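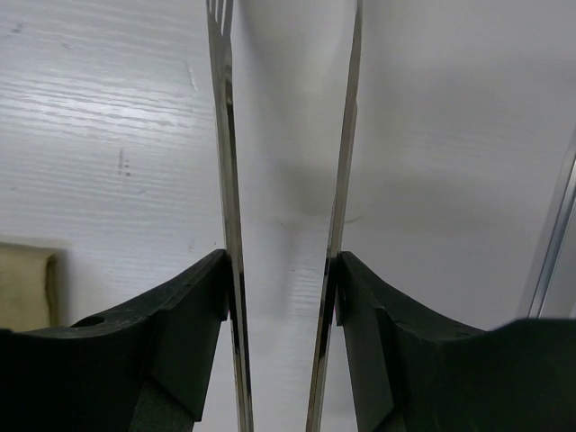

White wood grain, bright light. Ruth thread below, grab a cuppa.

Soudabeh Mohammadi
2021-07-21

1/ Good morning, all. I promised a few of you in the Firkgate reading group that I'd write up my thoughts on Ruth, and as usual I've left it far too long and now have far too much to say. So bear with me, this may go on a bit.

2/ We read it over two evenings back in April, and I'd gone in thinking I knew it well. It's only four chapters, after all. You can read the whole thing while the potatoes boil. But reading it aloud, slowly, with other people, I kept hearing things I'd skated over for years.

3/ Take the opening. "In the days when the judges ruled" — and if you've just come from the end of Judges, you know what sort of days those were. It's a grim, bloody book by the finish, with everybody doing what was right in their own eyes. And then we're handed a family with no bread.

4/ And they're from Bethlehem, of all places, which means "house of bread". I do think the writer wants us to notice that. There's a famine in the house of bread, so off they go to Moab, and within five verses Naomi has lost her husband and both her sons.

5/ I had never properly stopped at that. Five verses! Ten years in Moab, two weddings and three funerals, told so briefly that you could miss it if you were turning the page. The story isn't in any hurry later on, so I think it's quick here because Naomi can't bear to linger.

6/ Then comes the bit we all know from weddings. "Where you go I will go, and where you stay I will stay." It's lovely at a wedding, I'm not grumbling, we had it at ours in Niltby and I cried all down my collar. But it's said by a widow to her mother-in-law on a road.

7/ And do have a look at what Naomi says back. Nothing! She sees that Ruth is determined and she stops arguing. No hug, no thank you, my dear. They simply walk on to Bethlehem, and I've come to think it was probably quite a quiet walk.

8/ A word for Orpah too, if I may, who gets rather a hard time of it in sermons. She weeps, she kisses Naomi, and she goes home — which is exactly what Naomi had told her to do, twice. The text doesn't have a single cross word for her. I'd like us to be as kind as the text is.

9/ Now to the part that set us all talking. Naomi gets home, the women come out and say "Can this be Naomi?" and she says don't call me Naomi, call me Mara, for the Almighty has made my life very bitter. I went away full, she says, and the Lord has brought me back empty.

10/ And Ruth is standing right there next to her! I used to wince on Ruth's behalf. A lady in our group who lost her husband the winter before last said, very gently, that she understood it perfectly. You can have somebody holding your arm and still be empty. I've thought of it most days since.

11/ What I notice is that God doesn't tell Naomi off. There's no voice from heaven about gratitude. She says her bitter thing out loud in front of the whole town and the next line is just that the barley harvest was beginning. So if you're in a Mara sort of season yourself, please know you're in Scripture with it.

12/ (Sorry, had to go and let the dog in. Where was I? Barley.)

13/ Chapter 2, gleaning. The law in Leviticus says you mustn't reap right to the edges of your field, or go back over it for what was dropped. That's for the poor and for the foreigner. Ruth is both, so she goes out to claim what the law says is hers, and she goes nervously.

14/ I love the old wording for how she ends up in Boaz's field. In the King James it says "her hap was to light on" it. She happened to happen upon it, more or less. The writer says it with a perfectly straight face, and I can't help hearing a smile.

15/ Boaz does what the law asks, and then he does rather more. He tells his men to leave her alone. He sees that she has water. He gives her roasted grain at dinner, and she eats till she's had enough and has some left over, and she tucks the leftovers away for Naomi. I find that so touching, the saved bit of dinner.

16/ And then he tells the reapers to pull some stalks out of the bundles on purpose and leave them lying. She never knows! As far as we're told she only thinks it was a good day's picking. I wonder how many of my own good days had somebody going ahead of me, dropping barley.

17/ Several of you asked about the threshing floor in chapter 3 and I'm going to be a little bit of a coward. It's a risky night, it's meant to feel risky, and there are whole shelves written about the feet. What I'd point you to is the word "wings".

18/ In chapter 2 Boaz says to Ruth, may you be richly rewarded by the God of Israel, under whose wings you have come to take refuge. In chapter 3 Ruth asks him to spread the corner of his garment over her, and in the Hebrew it's the same word. Wing, corner, the one word does for both.

19/ So I read it as her handing his prayer back to him. You asked God to shelter me, well, here I am, and you've got a cloak. I underlined that so hard I went through the page. It's rather a challenge to those of us who pray nicely for people and then go and put the kettle on.

20/ Chapter 4 has the business at the gate and the sandal, which I'll save for another day as my thumbs are aching. But do read right to the end, even the list of names, because the baby is Obed, and Obed is the father of Jesse, and Jesse is the father of David.

21/ And before the names, the women of the town come back. They're the same ones, I like to think, who heard her say call me Mara. Now they tell her that her daughter-in-law is better to her than seven sons, and Naomi takes the child in her arms. She doesn't make a speech. She just holds him.

22/ We're starting Jonah next at Firkgate, two chapters an evening, and you're very welcome whether you've read it before or only know the fish. Bring whichever translation you've got in the house. Send me your questions about the sandal and I'll do my best with them, with love to you all x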